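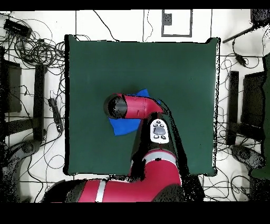
Is the clothing work still on track? We're a little behind on the written guide and a little ahead on everything else, so I'd call it on track with one soft spot, and I'll get to the soft spot below.

Hi Lorna, I'm keeping to your headings this time (mostly!), and I've put the money stuff in the separate sheet like you asked.

Shirts first, because shirts ate most of September. You'll remember we thought T-shirts would be the easy part of the Fladus grant and the button-downs would be the headache. Well, a T-shirt that somebody has already folded is easy. A T-shirt that comes to you in a heap is another animal. You get a corner poking out and you think, great, that's a hem, and you pull on it and it's a sleeve. So we quit starting from flat shirts altogether and now every practice round starts from a crumpled one, dropped on the green surface and left however it lands.
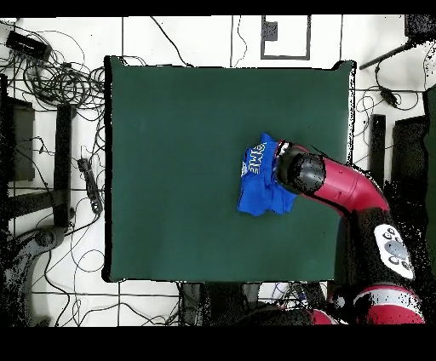 We also changed what we do with printed shirts. The old plan said to sort them out and work with plain ones only, and I'm the one who wrote that, so I get to be embarrassed about it. The lettering is really handy! If you can spot a bit of white print in the folds you've got a decent guess at which side of the shirt you're looking at, and you can plan your first grab from there. It still fools you when the print is folded over on itself, so the guide now says to look for a second clue (a seam or the collar) before you pull.

The plain green is staying, too. We talked about trying a patterned cover and I'm glad we didn't spend your money on it. Blue on green is easy on the eyes at four in the afternoon. 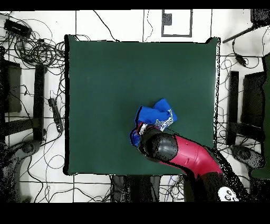
Verna Strickland thinks we should stop worrying about which corner comes up first and teach the lift instead: get the shirt up off the surface, let it hang, see what the weight does, then lay it down again. I argued with her for most of a Tuesday and then rewrote two pages of the guide her way. A hanging shirt tells you a lot, especially if you leave the bottom edge touching so it doesn't swing around.

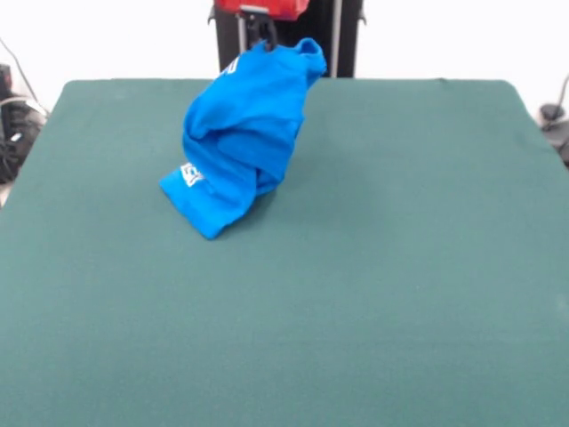

Blue T-shirt, partway through a lift, lower corner still on the felt.

Now the soft spot. The guide was supposed to have 29 pages by now and five of those are still blank, all in the button-down chapter. Mhairi has the notes and I have the red pen, and I'd like to move that chapter to the next report if you're okay with it. Everything else in the Uvia folder is ready for you to read. Could you let me know about the chapter before we book the printer?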